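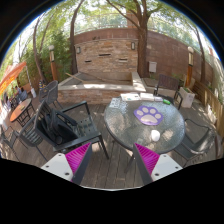
1/ Manutenção de deck de madeira exterior: notas técnicas

Fio curto sobre o que verifico antes de aplicar qualquer produto num deck. Vale para pinho tratado e para madeiras tropicais, com as diferenças assinaladas. Jun 20, 2018.

2/ A cor cinzenta é degradação superficial da lignina por radiação UV. Não indica podridão. A camada afetada é fina e sai com lixagem ou com um desencardidor à base de ácido oxálico. Podridão procura-se com um punção, nos topos das réguas e junto aos parafusos.

3/ Teste do punção: pressão manual, perpendicular à fibra. Se entra mais de 2 mm sem resistência, marcar a régua com giz e repetir por baixo. Madeira sã lasca em fibras compridas. Madeira podre parte em cubos curtos.

4/ Humidade. Medir com higrómetro de agulhas, ao longo da fibra, em pelo menos 6 pontos, incluindo a zona de sombra junto à parede. O óleo só se aplica abaixo do limite indicado na ficha técnica. Se um único ponto estiver acima, espera-se.

5/ Juntas. Uma junta de 6 mm chega para a maioria das réguas de pinho. Entupida com folhas e terra, funciona como esponja e apodrece as arestas. Limpar com uma espátula fina, nunca com máquina de alta pressão encostada à madeira: levanta a fibra e obriga a lixar tudo.

6/ Lavagem: escova de cerdas rijas de nylon, sempre no sentido do veio. Escova de aço deixa partículas que oxidam e mancham de preto, sobretudo em madeiras ricas em taninos. Enxaguar com mangueira em leque.

7/ O Ottmar Dreßler perguntou-me pelo grão da lixa. Grão 60 para remover restos de verniz, 80 para acabamento. Não passar disso. Superfície demasiado fechada absorve menos óleo e fica escorregadia com chuva.

8/ Óleo. Uso o Gutden incolor com pigmento adicionado à parte. O incolor puro quase não protege de UV, é o pigmento que faz esse trabalho. Duas demãos finas, trincha larga, excesso retirado com pano antes de começar a colar.

9/ Panos com óleo secante: risco de autoignição. Estender ao ar livre, abertos, ou mergulhar em água dentro de um recipiente metálico com tampa. Não amontoar no caixote do lixo.

10/ Fixações. Inox A2 no interior do país, A4 perto do mar. Num deck que revi em Pledport, os parafusos zincados tinham perdido a cabeça em toda a fila exterior. Substituí por Avix A4, pré-furo obrigatório a menos de 50 mm do topo da régua.

11/ Estrutura. Entre-eixo das vigas conforme a espessura da régua. Se o deck cede ao caminhar, a causa costuma estar no apoio e só depois na régua. Verificar calços, contacto direto com o solo e ventilação lateral.

12/ Mobiliário: pernas metálicas sem ponteira marcam a madeira e podem deixar manchas de ferrugem. Ponteiras de borracha escura também podem manchar o óleo fresco. Deixar curar antes de voltar a pôr mesas no sítio, e mudá-las de posição de vez em quando para a cor envelhecer por igual.

13/ Custo da última intervenção, só materiais: 900 euros, dos quais uma parte considerável em parafusos. O orçamento da Mac Giolla para o mesmo deck, com mão de obra, não incluía substituição de fixações. Ler sempre essa linha.

14/ Em julho publico as medições de humidade antes e depois do óleo, com a tabela completa por ponto. Perguntas sobre compósito ficam para outro fio, o procedimento é diferente.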